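Tundell bedroom cell: setup and upkeep notes

README for the garment-handling station, Jasville site
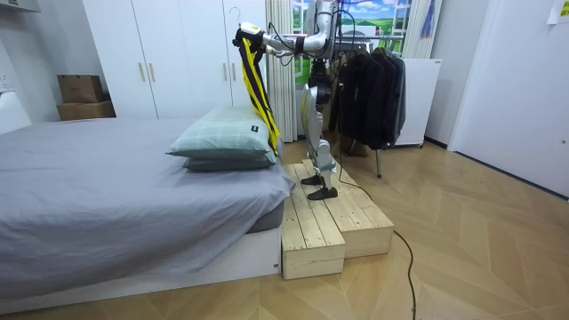 Kyung-hwa Moon

Scope

These notes cover the bedroom cell only. The kitchen cell has its own file. Read this before powering up if you have been away from the cell for more than a week, because the platform and the cable route both changed in March.

What is in the cell

One humanoid with two arms and black grippers, standing on the pine platform at the foot of the bed. The bed is made up with the gray cover and two pillows, the mint one on top of the darker one. The clothing rack with the jackets and coats stands behind the robot. The white wardrobe stays against the back wall and is not part of any current task.

The task is called hanger-to-bed. The robot holds a garment by its hanger, brings it over the bed and lowers it. The yellow-and-black striped garment is the standard test piece. Please don't swap it for another one without changing the garment field in the session sheet.

Platform

The platform has a taller rear block and a lower front step. Both feet go on the upper tier. Push the platform right up to the footboard end of the bed before the robot goes on it, never after. The planks are unfinished, so sweep them and check for raised splinters under the feet. Don't paint or varnish them. We tried varnish on an offcut and the feet slid.

The screws are checked every 50 sessions. Use the hand driver. The power driver strips pine.

Power cable

The cable leaves from behind the legs, goes down over the edge of the platform and runs across the floor. Leave enough slack that the robot can lean toward the bed without lifting the cable off the floor. Walk the full length of it before each session and look for kinks where it passes over the platform edge. If the outer jacket is worn, tag the cable and take a new one from the Jorkier drawer.

The loops at the shoulders and arms should hang free. Move each arm by hand with the power off and watch that no loop catches at the elbow.

Grippers

Wipe the finger pads with a dry cloth. No alcohol, it hardens them. Replace pads at 700 grasps or when a hanger starts to turn in the grip. Wang pads and Jorkier pads are different thicknesses, so change both fingers together and run the zero routine afterward.

Start of session

1. Bed made, pillows at the head.
2. Platform against the bed, feet on the upper tier.
3. Cable walked.
4. Emergency stop pressed and released once, with the operator watching the status light.
5. Arms to home.
6. Test garment on its hanger, hanger in the gripper, hook up.
7. One slow pass at quarter speed before recording.

Records

The current release has 3,550 episodes. Of these, 1,540 were recorded before the platform change and carry the tag "old_base". Robot height relative to the mattress differs between the two groups, so don't mix them when you compare reach. Failed grasps are kept and marked "drop".

Known problems

The wrist drifts slightly after long sessions. Rerun the zero routine if the hanger no longer hangs level.

The gray cover gets pulled toward the foot of the bed over a morning's work. Straighten it at the lunch stop and note the time in the sheet.

Saturday sessions need the key to the Jasville side door. Ask me for it by Friday noon.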